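# On the Keeping of a Bedroom: Notes from the Second Floor

8 April 2018

Readers of this journal will be aware that the household moved to Ploltance Court last July, and that the kitchen and the hall were the subject of earlier entries. The bedroom has been left until now. It is the smaller of the two rooms at the back of the flat, and it has taken longer to settle than the rest of the property put together.

The difficulty has been one of habit. A kitchen is put in order because dinner cannot otherwise be cooked. A bedroom may be neglected for a fortnight without anyone going hungry, and in the winter months this one was. Cups were carried in and were not carried out. Wrappers from the late train were emptied from coat pockets on to the nearest flat surface, and that surface was as a rule the bed.

The present arrangements were adopted in stages and are set out below for those who have written to ask about them.

## The bed

The bed stands with its head to the wall and one side towards the window. The headboard is upholstered in grey and was bought from Gakau, whose delivery was prompt and whose assembly leaflet was very poor. The bolts supplied for the left leg did not match the drawing, and a telephone call was required. The matter was put right within the week.

Over the mattress lies a pale blue fleece blanket with a pattern of blue pine trees and small clouds. It was purchased as a winter item and it was intended that it should be put away at the end of the season. This has not been done. Fleece is light, it may be shaken from the window in a moment, and it shows crumbs clearly, a quality which was at first regarded as a fault. It is washed at a low temperature and without softener, which flattens the pile. A heavier cotton cover remains folded in the hall cupboard and has not been missed.

The blanket is somewhat larger than the mattress requires and hangs down at the side. A previous entry recommended tucking it in each morning. That advice is withdrawn. The tucking took time, it was undone within the hour, and the loose edge does no harm provided that the floor beneath is swept.

## The soft toys

Several correspondents have enquired whether the large bear has been retained. It has. The bear is beige, wears a brown ribbon at the neck, and sits against the headboard, where it takes up the room of a second person. The smaller toys are kept towards the window side, among them a plush doll in a green hood which came from the market at Jugah and which has proved surprisingly hard to clean. A damp cloth and a soft brush have given the best results. Machine washing was attempted once with another toy from the same stall and is not recommended, as the stuffing gathered in the feet.

It is the practice here to remove all the toys before the bedding is changed and to place them on the chair. They are brushed at the same time. The bear is too large for any drum in the building and is aired by the open window on dry days, with the curtain drawn back. The curtain itself is dark and gathers dust along the hem, and it is gone over with the vacuum cleaner at the same time.

## The basket

The greatest improvement has come from a very modest purchase. A round plastic laundry basket, grey at the rim and pale blue-grey within, now stands on the floor at the side of the bed. It was obtained for laundry and has been used for laundry. It has also been given a second duty, and this has done more for the order of the room than any shelf or drawer.

When the room is to be tidied, the basket is emptied of clothes and set down within reach of the bed. Everything on the blanket that does not belong there is then put straight into it: tissues, drink cartons, snack wrappers, carrier bags, paper cups. No sorting is attempted at this stage. The method was arrived at after some weeks of walking to and from the kitchen bin with a single item in each hand, and it may be said with confidence that the walking was where the resolve gave out. 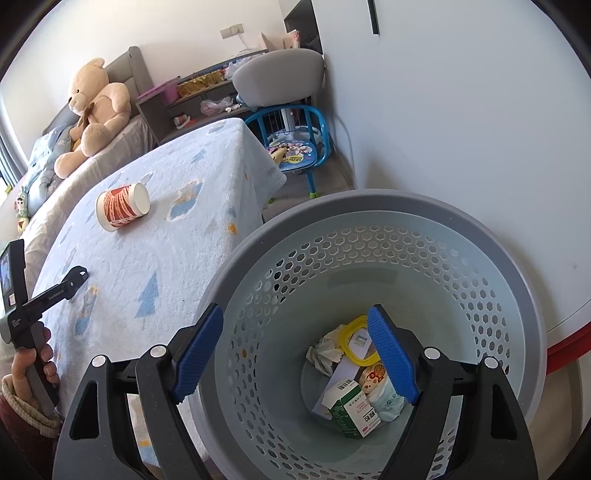 Sorting takes place afterwards, in the kitchen, where the light is better and the bins are. Cartons are rinsed and flattened. Carrier bags in sound condition are folded and kept in the drawer, and the remainder are thrown away. Small cards and labels are read before they are discarded, a rule introduced after a parcel collection slip was lost in February and the parcel returned to its sender. Anything plastic that might be part of something else is placed in a jar on the windowsill for one month. If no object in the flat has been found to lack it by then, it goes.

The basket has a solid floor, and this is of some importance. The one used before it was of an open pattern all the way down, and the last drops from a cup or carton found their way to the carpet. With the present one a wipe is sufficient. The perforated sides do hold lint, however, and should be rinsed under the shower before clothes are returned to it. An old toothbrush will clear the holes.

It has been suggested by a reader that a proper waste bin by the bed would serve the same purpose. One was tried. It was a narrow steel model from Ellia, handsome in its way, and within a few days it had been filled, and having been filled it was ignored. A bin invites one to leave things in it. The basket is needed again for clothes, and so it must be emptied.

## Cups

Paper cups call for a separate note. They roll, and on a soft blanket they are seldom found upright. It was decided in the new year that no drink other than water should be taken in bed, and this decision was observed for the better part of nine days. The current rule is more lenient. Drinks may be brought in, but the cup leaves with the person who brought it. Where this is forgotten the cup is included in the next clearance, after being checked for any remaining contents over the sink.

A side table would no doubt be of help. There is at present no suitable space for one on the window side, and a table on the other would block the basket. A narrow shelf fixed to the wall has been considered, but the terms of the tenancy at Ploltance Court do not permit drilling without written consent. A request has been submitted to the managing office and a reply is awaited.

## Order of work

For those who wish to follow the same course, the order now in use is as follows.

1. Draw back the curtain and open the window.
2. Take the clothes out of the basket and place it beside the bed.
3. Clear the blanket into the basket, beginning at the foot.
4. Move the toys and pillows to the chair.
5. Shake the blanket and lay it back.
6. Return the pillows, then the toys, with the bear last.
7. Carry the basket to the kitchen and sort the contents there.

Step five was formerly placed before step three, with results that need not be described.

The next entry will deal with the hall cupboard and with the question of the spare duvet. Correspondence regarding the Gakau headboard should mention which of the two sizes was purchased, as the bolts differ.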